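第四章 餐桌清理:小包装、纸巾和撕开的纸盒

分享 30 评论 3

4.1 开始之前请先读这一节

很多用户安装好 Flinine 以后,第一个问题是:它现在能不能自己收拾桌子?我们的回答分成两部分。如果桌上是杯子、空盒子和形状固定的东西,它在多数情况下可以自己完成。如果桌上是吃完零食以后留下的包装袋、用过的纸巾、拧成一团的塑料纸,它还需要人的帮助,有时候需要很多帮助。

对人来说,后一种工作更简单。人不需要看清每一个包装,手伸过去一抓,就可以把几样东西一起拿走。对机器来说,一张揉皱的纸巾没有固定的边,也没有固定的高度。夹得轻,它会滑下来;夹的位置太低,夹爪会把桌布一起提起来。所以本章写得比第三章(收杯子)长,请不要跳过。

本章适用于两种使用方式:

一、示范方式。由人拿着两只手持夹爪,把桌上的垃圾一件一件夹走,系统记录动作。

二、自动方式。由固定在桌边的 Provirar 机械臂根据以前的示范来工作,人在旁边看着。

请先做示范方式,再做自动方式。如果您家里的桌布、碗和常见的包装与我们出厂时使用的很不一样,没有做过示范就直接使用自动方式,结果一般不会让您满意。

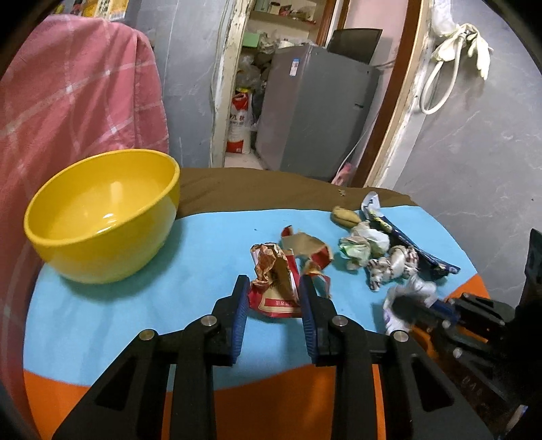
Clarnley 家庭自动化部 文档组

4.2 需要准备的东西

– 手持夹爪两只,电池已经充好
– 一张稳定的桌子,四个脚都着地
– 一块平铺的桌布,或者不铺桌布
– 一个放垃圾的容器,最好是宽口的碗或者盆
– 平时吃完东西以后真正会留下的垃圾

关于最后一项,我们想多说几句。有的用户为了让机器“容易学习”,把新的纸巾叠成方块,或者把包装袋剪得很整齐。请不要这样做。系统学习了整齐的方块,以后看到一团皱的纸巾仍然不知道怎么办。请使用撕开的袋子、压扁的纸盒、拧过的包装纸。它们之间可以互相挨着,也可以有一部分叠在一起。

可以使用的垃圾:干的纸巾,零食小袋,糖果纸,撕下来的硬纸片,空的塑料包装。

不可以使用的垃圾:有汤或者油的袋子,碎玻璃,牙签,鱼骨头,电池,任何还热的东西。

注意:单件物品不要超过 200 克。本章提到的垃圾都比这个轻得多,但是有的用户会把没有吃完的罐头也放在桌上。罐头请用手拿。

4.3 桌布和颜色

Flinine 可以在有颜色的桌布上工作。桌布有两种或者三种颜色也没有问题,颜色之间的边界是直线或者波浪线都可以。需要小心的是下面三种情况:

(a)垃圾和它下面的桌布颜色很接近。例如橙色的糖果纸放在橙色的桌布上。做示范时,请让一部分垃圾处在颜色接近的地方,但不要全部这样。

(b)桌布上有印花,印花的大小和包装纸差不多。系统有时候会去夹印花。夹爪会在那个地方合上、打开、再合上。这不是机械故障。

(c)桌布有折起来的地方。请用手压平。如果桌布容易滑动,请在桌子下面用夹子固定。

深色的包装放在浅色桌布上最容易识别。透明的塑料最难识别,现在的版本在这方面还不好,我们不建议您把透明塑料单独作为一次任务。

4.4 容器的位置

请把容器放在桌子的一边,不要放在正中间。左边或者右边都可以,但是在同一组示范里请不要改变。容器的开口应该向上,里面应该是空的。

容器的边越光滑,反光越强。黄色、白色的亮面碗在强灯下会有一个很亮的点。系统一般可以接受这个亮点,但是如果亮点随着人的影子一会儿有一会儿没有,放下动作的准确度会下降。您可以关掉桌子正上方的灯,改用房间另一边的灯。

容器周围 30 厘米以内不要放高的瓶子。手臂放下垃圾以后会从旁边退出来,高瓶子很容易被碰倒。

4.5 示范方式的步骤

1. 打开两只手持夹爪的电源,等指示灯停止闪动。

2. 检查手指内侧的蓝色垫子。垫子上有横的纹路,纹路里如果有纸屑,请用软刷清理,不要用水。

3. 左右手各拿一只夹爪,站在桌子前面。肘部放松。如果您觉得手腕很累,说明桌子太高或者您站得太近。

4. 在应用里选择“餐桌清理”,然后选择“新的一组”。

5. 听到一声短的提示音以后开始。

6. 把一只夹爪移到第一件垃圾的上方,打开手指,让垃圾处在两个手指中间。先不要合上。请停一下,时间像说一个短句子那样长就够了。

7. 慢慢合上手指。纸巾和软袋请夹在鼓起来的部分,硬纸片请夹在它翘起来的一角。

8. 往上提。提起来以后再往容器的方向移动,不要在桌面上拖。

9. 到了容器上方,打开手指,等东西落下。如果东西粘在垫子上,请轻轻抖一下,不要用另一只手去拿。

10. 重复步骤 6 到 9。两只夹爪可以轮流工作,也可以同时工作。

11. 桌上没有垃圾以后,把两只夹爪放回身体前面,保持不动,直到听到长的提示音。

12. 在应用里选择“保存”或者“放弃”。

提示:夹到一半掉下来的时候,请不要选择“放弃”。请继续,再夹一次,然后保存。机器需要看到人是怎样补救的。我们早期的记录里几乎没有失败以后重新夹的动作,所以早期版本在第一次没有夹住以后,会空着手走到碗那里,打开手指,然后认为任务已经完成。有些用户对这件事还有很深的印象。

4.6 两只手怎样分工

我们不规定哪一只手先开始。按照一般的经验,右手拿桌子右边的东西,左手拿桌子左边的东西,这样两只夹爪不会交叉。

如果一只夹爪已经夹住了一团纸,另一只还在对准下一件,请让已经夹住的那一只先等在旁边,高度比桌面高一些即可。两只夹爪同时到达容器的时候最容易相撞。手持夹爪相撞不会坏,但是 Provirar 机械臂如果学会了这个动作,它会每一次都停下来报警。

下面的东西建议用两只夹爪一起处理:

– 很长的包装袋,一端被别的东西压住
– 还连着一条细纸边的硬纸片
– 两张互相粘住的糖果纸

处理的时候,用一只夹爪压住或者夹住下面的部分,用另一只把上面的部分提起来。请不要用力拉开。如果拉不开,就把两件一起放进容器。系统可以接受一次放两件。

注意:手指的关节处有转动的零件。示范时请不要让头发、围巾或者宽的袖子接近这里。小孩子不应该操作夹爪,也不应该在自动方式工作时站在桌边。

4.7 立着的包装袋

撕开了上面、但是还可以立住的小袋子,是本章里最值得单独练习的东西。它看起来很容易,因为它比平的包装高,夹爪不需要碰到桌面。困难在于它很轻,手指稍微碰到一边,它就倒了。

请按照下面的方法做:

1. 从正面接近,两个手指在袋子的两边,距离差不多相等。

2. 手指的下端不要碰桌布。

3. 两边一起合上。如果一边先碰到袋子,请停下,调整手腕,再合上。

4. 提起来的时候保持袋子的方向,不要转。里面如果还有碎屑,转动会让碎屑撒出来。
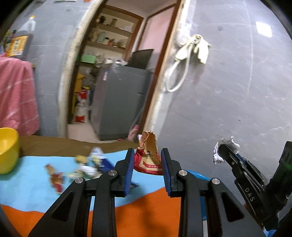 如果袋子倒了,不需要用手把它扶起来。请按照平的包装继续处理,从皱起来的地方夹。同一种袋子立着夹几次、倒着夹几次,都保存下来,对后面的自动方式很有帮助。

4.8 从示范到自动方式

出厂的 Flinine 已经带有 185 组餐桌清理的示范,都是在 Ibarra 的试用厨房里做的。这些示范能让机械臂知道“收拾桌子”的大概意思,但是它不认识您的桌子。请在自己家里至少再做 3 组,然后打开自动方式。

1. 把手持夹爪放回充电座。

2. 确认 Provirar 机械臂已经按照第二章固定好,紧急停止按钮在您伸手可以按到的地方。

3. 桌上先只放三四件垃圾,彼此分开。

4. 选择“自动”,再选择“慢速”。第一次请不要选择“普通速度”。

5. 站在机械臂够不到的地方看完整个过程。

6. 结束以后,看一看碗里、桌上和地上各有什么。应用会问您结果如何,请按照真实情况回答。

如果三四件的情况做得好,再慢慢增加数量,并且让它们互相挨着。增加太快是用户最常见的错误。

4.9 现在它能做什么,不能做什么

本手册的旧版本没有这一节。文档组的 Maricica Dinu 建议加上它,原因是客服收到的信里,有不少人问的是“我是不是设置错了”,而他们的设置完全正确,只是这项工作机器还做不好。

现在做得比较稳定的工作:

– 拿起单独一团干的纸巾
– 拿起有一定硬度的纸片,条件是有一角离开桌面
– 拿起立着或者鼓起来的零食袋
– 把以上东西放进宽口的容器

有时候成功、有时候不成功的工作:

– 完全平贴在桌布上的糖果纸
– 几件包装纸堆在一起,需要判断哪一件在上面
– 表面很亮、会反光的内层包装
– 桌边上的东西,一半已经在桌子外面

现在还不能做的工作:

– 擦桌子
– 判断袋子里是不是还有可以吃的东西
– 垃圾分类
– 把满了的碗倒进垃圾桶
– 处理湿的纸巾

关于第二条请特别注意。系统看到撕开的袋子,就认为它是垃圾。如果您的饼干只吃了一半,请先把它收到柜子里,再打开自动方式。我们还没有好的办法解决这个问题。

另外,速度也是应该说明的。同样一张桌子,人收拾完的时候,机械臂还在处理第一件或者第二件。如果您的目的只是节省时间,目前这个功能可能不适合您。比较适合的用户是:手部活动不方便的人,以及愿意在离开厨房以后让机器慢慢做的人。但是按照安全要求,现在的版本仍然需要有一个成年人在同一个房间里,所以后一种情况只能说是我们以后的方向。

4.10 常见问题和处理

现象:夹爪合上以后,桌布一起被提起来。
处理:按“暂停”,用手把桌布放平。然后在设置里把“最低高度”提高一格。如果提高以后夹不到平的纸,请改回来,并且换一块厚一些的桌布。

现象:东西到了碗的上方,但是不落下来。
处理:清理蓝色垫子。天气干燥的时候塑料纸会带静电,可以在示范里多加几次“轻轻抖一下”的动作。

现象:机械臂一直去夹桌子上没有东西的地方。
处理:检查那里有没有小的污点、印花或者灯的反光。小的黑点用布擦掉就可以。

现象:系统把挂在椅背上的毛巾或者布当作目标。
处理:在应用里重新画出桌面的范围,范围的线请画在桌边的里面一点。布不一定要拿走。

现象:房间里的背景很杂,有架子、冰箱、门,担心影响识别。
处理:一般没有影响,不需要整理房间。只有在背景里有人走动的时候,系统才会停下来等待。

现象:一只夹爪的指示灯不亮。
处理:先充电,再重新打开。仍然不亮时,请停止使用这一只。不要自己打开外壳。

现象:放弃了一组示范以后想找回来。
处理:不能找回。

4.11 每次使用以后

1. 关掉两只手持夹爪。

2. 用干布擦手指和垫子。有糖或者盐的碎屑时,布可以稍微湿一点,然后再擦干。

3. 看一下关节处的银色销钉有没有松动。松动的销钉请不要自己用胶水固定。

4. 把容器里的垃圾倒掉。这一步由您来做。

5. 在应用里看“今天的记录”,给明显错误的组加上标记,例如中间有人拿走了碗,或者宠物上了桌子。

垫子用久了纹路会变平。用手指摸,如果已经感觉不到纹路,请更换。左右两个垫子必须一起更换,只换一个会使夹的位置偏向一边。更换的方法见第七章。

修订说明:4.7 和 4.9 为新增内容,4.5 的提示已经改写。本章修订日期为 2025年3月21日。5月的版本计划加入盘子和筷子的清理,到那个时候本章的编号可能会有变化。对本章有意见的用户,请在应用的“帮助”里选择“手册”,并写明章节的号码。

评论 3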